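Repair bench gets a rulebook for its robots, and it fits on 8 pages

Ludlow's computer refurbishing shop has a new house standard for robot work inside desktop PCs, and anyone who has ever bent a socket pin should be pleased to read it. The document was published Thursday on the shop's website, free to copy, and it covers what a gripper may touch inside an open case, how hard it may push, and who has to be standing there when it does.

The standard was written by the bench staff at Halladel, the refurbisher, together with Veltaveo, a small firm that programs arms for light assembly. It runs to 8 pages, with 26 rules, and the wording is wonderfully plain. Rule 1 reads, in full: "Power off, cord out, side panel off, board facing the arm."

Most safety writing on robots is about keeping people out of the way, and there is some of that in here too. The larger share deals with the computer. Old desktops arrive at Halladel in every condition, from office machines that were barely used to towers that lived under a desk with two cats. No two interiors are laid out quite the same, cables hang wherever the last owner left them, and the parts worth saving tend to be the ones most easily ruined. A rulebook written for a tidy production line would be no help at all.

So the authors split the inside of a PC into three zones. Green parts can be gripped or pushed by the arm under its normal program: case walls, drive cages, empty brackets. Amber parts can be touched only at reduced speed and with a force limit set beforehand, and that group takes in memory latches, expansion slots and power connectors. Red covers the processor socket and everything within a finger's width of it. In the red zone the arm must come to a full stop before contact, and a person has to press a button before it goes on.

The socket section takes up more than a page by itself, and it's the best part of the whole thing. It asks for a slow approach, a pause beside the retention lever, and a check that the fingertip is clear of the small capacitors that crowd around many sockets. The lever may be moved only along its own path of travel. If the arm feels sideways resistance it has to back out the way it came in, with no second try until someone has looked.

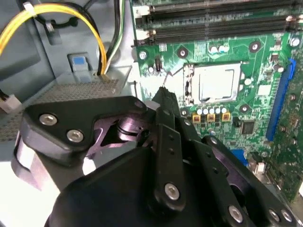 The full stop in the red zone is too cautious for one reader, who signed a comment on the shop's site as Ots and argued that a button press at every socket will teach people to hit the button without looking. Ots would let the arm carry on by itself once it has done 200 sockets of the same model without a fault, and keep the human check for boards it hasn't met before.

It's a fair point, and the reply posted under it was friendly. Halladel said it had talked over something similar while drafting and decided to start strict. The first edition will stand until the arm has logged 1000 sockets across all models, and then the button rule gets looked at again with the fault records open on the table. Ots answered with a thumbs-up and a question about cable ties, so the conversation is clearly not over.

Cables, as it happens, have four rules to themselves. A loose bundle has to be tied back or held aside before the arm enters the case. A bundle that already has a tie on it may be left alone if it stays outside the planned path by a hand's width. The arm may never pull on a wire to get it out of the way, and if a camera view of the work area is blocked by cabling, the job goes back to a person. There is also a short rule on connectors with latches, which says that the latch is to be pressed and released before any pulling starts. Anyone who has wrestled with a main power plug will nod at that one.

Grippers get their own page. Bare metal fingers are allowed in the green zone and, with the force limit on, in the amber zone. For the red zone the tip has to be narrow enough to reach its target without brushing the parts next to it, and it must be inspected for burrs at the start of each shift. Screws on the gripper are to be checked for tightness at the same time, on the sensible ground that a screw dropped onto a motherboard is hard to find and very good at causing trouble. Grounding is covered as well: the arm, the case and the person at the bench all share one ground point, and the connection is tested before the first machine of the day.

What makes the standard such a good read is the record-keeping at the end. Every stop, every retreat and every damaged part goes on a one-line log, with the board model, the zone and what the arm was trying to do. Near misses count. The log stays with the bench and is read aloud at the start of the next shift, which sounds a bit like school but seems a lovely way of making sure the morning crew knows what the evening crew ran into. No names go on it, and the authors say outright that they want people to write down the embarrassing ones.

Veltaveo has said it will use the same three zones in its own setup notes, and that the force limits will be published as a separate table so they can be changed without reprinting everything else. That table isn't out yet. The current edition gives the method for finding a limit instead: start with a scrap board of the same model, raise the force in small steps, and stop well below the first sign of flexing.

There are gaps, and the document lists them on its last page. Laptops are left out altogether. So are liquid coolers, glued-in parts and anything with a swollen battery, which goes straight to a person in every case. A section on graphics cards is in draft and should appear in September.

Other repair shops are invited to copy the rules, change them and send back whatever they find. Comments on the first edition are open on the shop's site, and the drafting group says it will answer each one in public.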